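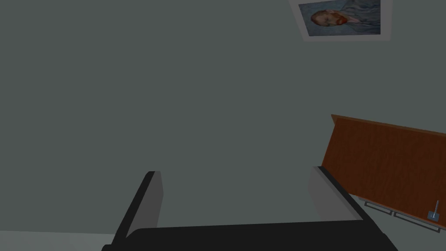 Figure 1. Framed portrait and wooden furniture, gray-green wall.

Reading the Popular Novel
Unit 4: Withheld Information and the Family Secret

Required reading for this unit: Irndale, Parts One and Two (Idum paperback edition). Students using the library copy should note that its chapters are numbered differently, and should cite by part and chapter title.

1. Scope of the unit

Unit 3 dealt with the opening chapter and the promises it makes to the reader. This unit takes up a related matter: how a novel holds back something that one or more of its characters already know. The family secret is among the most common devices in popular fiction, and it appears in romance, saga, mystery and inspirational writing alike. Students are asked to look at how the device is built on the page. Whether the secret is a surprising one is a separate question, and it will be given little time in class.

2. Terms

Withholding. The narration keeps back a fact that the point-of-view character does not know. The reader and the character are on equal footing, and both learn the fact at the same time.

Suppression. The narration keeps back a fact that the point-of-view character does know. The reader is at a disadvantage, and the author must find some way to make the silence believable.

Disclosure. The passage in which the fact is stated outright. Disclosure may be a single line of dialogue or may take a whole chapter.

Plant. A detail placed before the disclosure that takes on a new meaning afterward. A plant should have an ordinary reason to be in its own passage. A detail that draws attention to itself and has nothing to do there is better described as a hint.

Reread value. The degree to which earlier chapters gain from a second reading. The term is used loosely in reviews. In written work for this course it should always be supported with a quoted passage.

3. Withholding and suppression in Irndale

The novel runs to 497 pages and has two narrating daughters, Clara and Maud. Clara, the younger, left Jovstead as a child and remembers little of the house or of her father's second household. Her chapters are a clear case of withholding. She asks questions, receives partial answers, and reports what she is told. When the letter from the lawyer arrives at the close of Part One, she reads it aloud, and the reader hears it when she does.

Maud's chapters are more difficult. She has known the contents of the will since before the story opens, and she narrates in the first person and in the past tense. Saragih gives her three means of keeping quiet. She is busy, and her chapters are crowded with errands, meals and the care of an elderly aunt. She is proud, and she refuses early on to discuss money "with anyone who was not there." She also changes the subject in a manner that the other characters notice and complain of, so that her silence becomes a trait of the person as well as a convenience of the plot.

Readers disagree on whether this is enough. Some feel cheated by the kitchen chapter in Part Two, in which Maud sits alone with the signed papers before her and describes only the sound of the rain. Others hold that the chapter is fair, given that Maud is telling her story to Clara and would not yet wish to say more. Both positions can be defended, and the seminar on Friday will be given over to this passage.
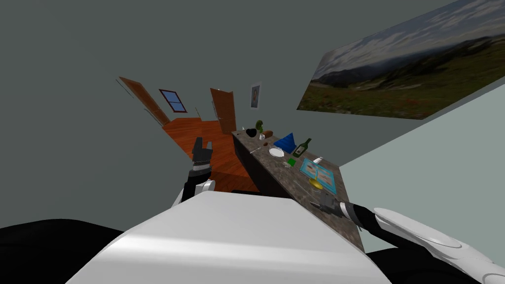

Figure 2. Interior with plain walls.

4. The placing of plants

Four passages in Part One should be read with particular care:

The breakfast at the boarding house, where Clara's aunt is slow to give her own surname.
The sale of the boat, and the price agreed for it.
The church supper, in particular the seating.
Maud's list of things to be mended, which is repeated with one item missing some 40 pages later in the same part.

In each case, write down what the detail appears to be doing on a first reading. The boat, for instance, is sold in a comic scene between two stubborn men, and most readers will remember the quarrel and forget the sum. The sum matters a good deal in Part Two. The comedy serves as cover - it gives the passage a purpose of its own and allows the figure to be stated openly.

The church supper works differently. There is no joke and no quarrel, and the seating is described in a flat, patient way that slows the chapter. Students often list this passage as a weakness in their first responses. It should be reread after the disclosure before any judgment is made.

5. Disclosure

The main disclosure in Irndale is made by a minor character, in conversation, and is over in 3 lines. The principal characters are in the next room. Compare this with the practice common in serial fiction, where disclosure is saved for a public occasion such as a wedding or a funeral, with the full cast present.

Points to consider: who speaks, who hears, and who is told afterward. The chapters following the disclosure are spent almost entirely on the third of these. Clara must be told by someone, and the delay in telling her takes up the space that another novel might have given to the discovery itself.
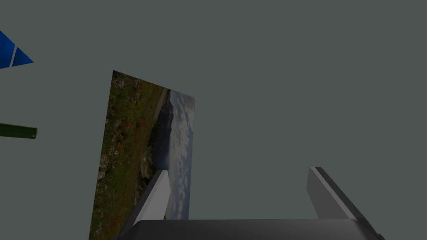

Fitriani Sembiring

6. A note on sympathy

A character who keeps a secret risks losing the reader's good will once the secret is known. Saragih's answer is to let Maud pay for her silence before it is broken. She loses a friend in Part One and the use of the Jovstead house in Part Two, and she explains neither loss. On a second reading these are the chapters in which she is easiest to like. First-time readers tend to find her cold, and a good paper will account for both responses.

7. Written work

Submit a response of two to three typed pages. Choose one passage from Part One or Part Two and show whether it is an instance of withholding or of suppression. Quote at least twice. Do not summarize the plot beyond what is needed to place the passage.

Papers that discuss Part Three will be returned unread, as the class will not reach it until Unit 5. Late papers are accepted until noon on the day after the seminar, and are marked without written comments.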